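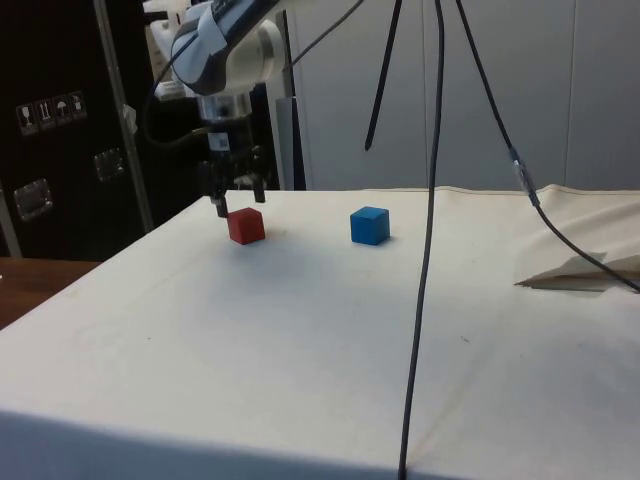
Wosen: Musterhaus am Hang soll Käufer locken, viele Angaben bleiben vage

Wosen. Der Bauträger Hoten hat im Neubaugebiet Datstead das erste Haus zur Besichtigung freigegeben. Seit Februar wird für die Siedlung geworben, nun können Interessenten erstmals durch fertige Räume gehen. Das Prospekt spricht von "großzügigem Wohnen in gewachsener Umgebung". Gewachsen ist am Hang bislang vor allem der Bauzaun.

Geplant sind 315 Wohneinheiten, vom Reihenhaus bis zur frei stehenden Villa mit Einliegerwohnung. Das Musterhaus gehört zur oberen Kategorie: fünf Zimmer, zwei Bäder, offene Küche mit Kochinsel, ein separater Eingang zum Gästetrakt. Das Grundstück misst 847 Quadratmeter, wovon allerdings ein guter Teil auf die Böschung hinter der Terrasse entfällt. Wer dort einen Rasen anlegen will, wird ohne Stützmauer kaum auskommen. Die Mauer ist im Kaufpreis nicht enthalten.

Überhaupt lohnt sich der Blick in die Baubeschreibung. Parkett, Außenjalousien und die Oberlichter im Flur, die im Musterhaus einen sehr ordentlichen Eindruck machen, laufen unter Sonderausstattung. Was das Haus in der gezeigten Form kostet, ist der Preisliste nicht zu entnehmen. Auf Nachfrage verweist Hoten auf "individuelle Beratungsgespräche". Als Reservierungsgebühr werden 2.000 Euro fällig, und ob sie bei einem Rücktritt zurückfließt, hängt nach Auskunft des Vertriebs vom Einzelfall ab. Verbraucher sollten sich das schriftlich geben lassen.
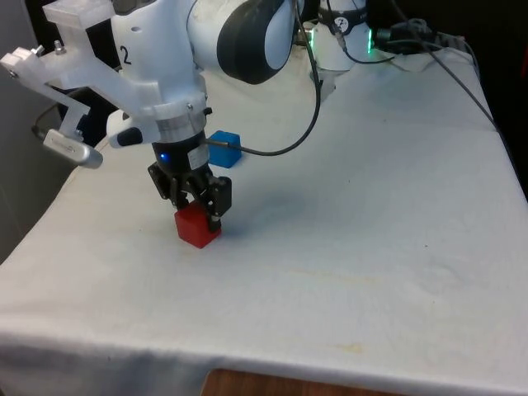 Auch bei der Verkehrsanbindung ist Vorsicht angebracht. Hoten wirbt mit einem Fußweg zum Einkaufszentrum und einer Bushaltestelle "in unmittelbarer Nähe". Der Weg endet derzeit an einer Baugrube, die Haltestelle steht im Entwurf des Nahverkehrsplans, beschlossen ist sie nicht. Auf dem Lageplan sieht das alles sehr übersichtlich aus, mit den geplanten Häusern als kleinen Klötzen, so rot wie der Würfel im Greifer auf dem Foto, der auf oder knapp über dem weißen Tuch sitzt. Wie dicht die Häuser später tatsächlich stehen, lässt sich daran schwer ablesen. Nach den eingezeichneten Baugrenzen dürften manche Nachbarn einander beim Frühstück zusehen können.

Die Vermarktung liegt beim Maklerbüro Bondarchuk, das von einer "außerordentlich hohen Nachfrage" spricht. Zahlen dazu nennt das Büro nicht. Im Aushang am Verkaufspavillon war zuletzt kein einziges Haus als verkauft markiert - was an einem veralteten Aushang liegen mag, wie es dort heißt. Im vorigen Bauabschnitt hatte man ebenfalls mit knappen Kontingenten geworben. Mehrere Häuser daraus sind bis heute zu haben, inzwischen mit Küchengutschein.

Offen ist außerdem, wann die Kindertagesstätte kommt. Im ersten Prospekt war sie für den Einzug der ersten Bewohner angekündigt, in der aktuellen Fassung taucht sie nur noch als "Vorhaltefläche" auf. Die Gemeinde Wosen teilt mit, ein Träger werde noch gesucht.

Das Musterhaus ist täglich ab 14 Uhr geöffnet, eine Anmeldung ist nicht erforderlich. Geparkt werden kann bis auf Weiteres nur an der unteren Zufahrt, von dort führt ein geschotterter Weg zum Haus. Feste Schuhe sind zu empfehlen.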